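October 6, 2021

Dustivside, build diary

Up early again and straight to the back room before breakfast. I had left Moria running overnight and wanted to see whether it had got through the batch or fallen over. It had fallen over. It stopped at run 166 with the fan going full tilt and the log full of the same line repeated, which was a complaint about two objects sharing the same space at the start. I had asked for 1,000 runs, so that is a poor night's work.

The cause wasn't hard to find once I'd had some toast. When the program scatters small things over the sofa it picks a height above the cushions and lets them drop. I changed the cushions on Monday's list of jobs, made them fatter, and didn't change the height to go with them. Most of the time it got away with it. Now and then something thin started inside the fabric, and the physics pushed it out at great speed, and after enough of those the whole thing gave up. I have set the drop height from the top of the cushion now, so it should follow along if I alter the sofa again. I should have done it that way in the first place.

While I was in there I turned the log down. It was writing a line for every contact and the file was so big that the text editor took an age to open it. It now writes one line per run and a longer note only when something goes wrong.

Then to the proper job, which is the reach over the arm of the sofa. I want to know whether the arm can stand on the floor at the end of the sofa and get to the seat without having to go through the armrest, and whether it can carry something with a handle while it does so. On paper it can. I did the sums back in January on the back of a Loureiro invoice and they came out with a bit to spare, but I did them for a bare gripper with nothing in it, and a tray on a handle changes where everything has to be.

I spent most of the morning on it. First I tried it with the base further back towards the wall. It reached well enough but the elbow ended up nearly straight, and a straight elbow is no good to anyone when you want a small movement at the end. Next I brought the base forward and turned it a bit. Better. The last joint was close to its limit, so I turned the tool the other way round in the wrist and tried again, and that gave it room to move in both directions. It goes up, over the top and comes down on the seat from above. That is how I would do it with my own arm if I were standing there, so I don't know why I tried it the other way first.

I left the cave picture on the mat. I had been using a plain floor and the base seemed to float on it, and with something busy underneath I can tell at once if the base has moved. 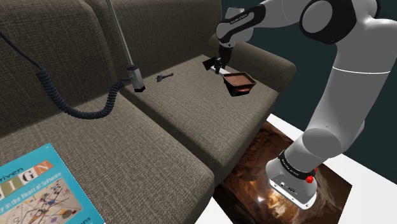
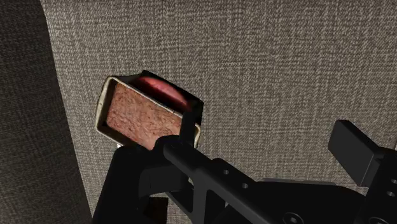 Sofa test, simulated, with the arm carrying its load.

After lunch I had a go at the grip itself. The fingers in the model are the shape I mean to cut, and the handle is the part that gives me trouble. It's thin, and when the fingers close on it there is only a narrow strip of contact, so any knock at the far end of the tray turns it in the grip. I have been cheating up to now by making the friction much too high. I put it back to what I believe rubber on smooth plastic ought to be and ran a short batch of 36. It dropped the tray in 13 of them.

I watched the drops one by one, slowed down. In nearly all of them the handle rolls before it slides. The fingers keep hold of it for a moment while the tray swings down, and by then it has gone too far to be saved. Squeezing harder helps a little, but the real motor won't squeeze much harder than I have it set already, and I don't want to design round a motor I haven't bought.

So the fingers need a groove. A shallow V along the inside face would hold a round handle or a flat one, and I can cut it on the little mill at the Vidine workshop if I can get an evening there. I drew it up on squared paper first, then in the computer. The flat part of the finger has to stay flat at the tip for picking up small things, so the groove starts a little way back from the end. The bolt holes can stay where they are. I checked this twice, having got it wrong on the last pair and ended up with a groove running straight into a hole.

I put the grooved finger into the model before tea and ran the same short batch with the same starting positions. It was a good deal better. It still let go a few times, always when the arm came over the top too fast and stopped short above the seat. That's a fault in the movement and not in the finger, so I have made a note to smooth out the stop and left the finger alone.

Other things done today, so that I have them written down:

The coiled cable still looks odd where it starts. It doesn't matter for the test but it catches my eye every time. I had a look at it and found that I would have to rebuild the whole cable to put it right. Left it.

Changed the name of the folder with the scanned objects. It was called new, and there was another one inside it also called new.

Took a backup of everything on to the old drive. It makes a ticking noise now. I shall have to get another one.

Measured our own sofa again. The model is based on it but I had the height of the armrest from memory, and I was out. Ours is lower. That is in my favour, so I have left the model as it is for the time being, and if the arm can get over the high one it can get over ours.

The real arm is no further forward than it was last week. The base plate is on the bench in the garage with the holes marked and not drilled. The bearings came from Loureiro and they are the right ones this time. I cleaned the packing grease off one to see how it ran and then put it back in its bag, as I don't want dust in it while I'm drilling. The long link is glued up and has been in the clamps for two days, and I think it could come out now, but there's no hurry and the garage is cold at night, so it can have another day.

I did think about the weight again. Every time I do the reach in the model I'm reminded that the base has nothing to hold it down on a living room floor. In the model it is simply fixed. In our house it would be standing on carpet, and with the arm stretched out over the sofa and a tray at the end of it, it would want to tip. I can bolt it to a board and put the board under the foot of the sofa, so that the sofa holds it down. I'm told this will not be allowed in the front room except when it is being used, which is fair. It would also mean lifting the sofa each time. Another way is a box of sand on the back of the board. I might try the sand first. There are two bags left over from the path.

The other worry is the cushions. The ones in the model don't give. Real ones do, and if the gripper comes down a bit low on a real cushion it will just sink in, where in the model it stops dead. For my purposes the model is the harsher of the two and I can live with that. But a thing lying on a soft cushion also sinks and tilts, and I haven't allowed for it at all. I could tilt the small objects a little at random when they land. It wouldn't be right but it would be nearer. Put it on the list.

Set the big batch going again at six with the new drop height and the grooved fingers. I stayed and watched the first few. No complaints in the log, and it is a good bit quicker without all the writing. I'd like to think it will get to the end by morning. I have opened the window a crack on that side for Moria's sake and shut the door so the noise doesn't come down the hall.

Then went out to the garage and drilled the base plate after all. It was on my mind. Pilot holes first, then opened them out, plenty of oil. One is off by a hair and I took it back with the round file. The bearing housing drops on to its bolts without being forced. Swept up, put the drill away, and left the plate standing on its edge by the door so that I'll see it and remember to take it to Vidine with the finger blanks.

To do tomorrow: look at the log, ring about the mill, slow the stop at the end of the reach, take the link out of the clamps, and buy a drive.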